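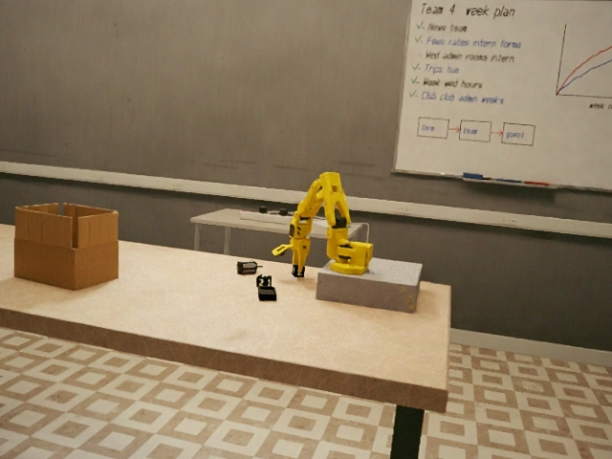
What happens to the workers when a robot comes to the packing room?
At Ludside they stay, but their day becomes different. Nabila Hamdy packed small parts by hand for many years. Now she plans the work and checks each box before it is closed. 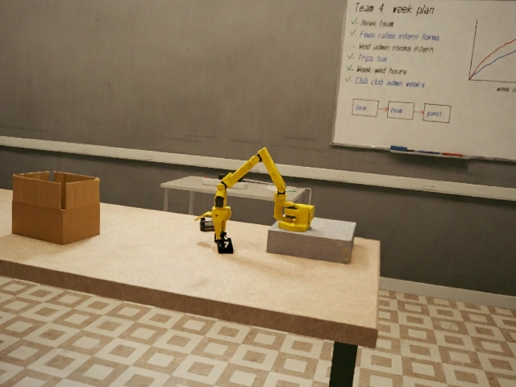
PEOPLE AND ROBOTS

The arm reaches for one small part, the black cube with a 7 on it. Nabila's hands hurt less now - but she had to learn many new things.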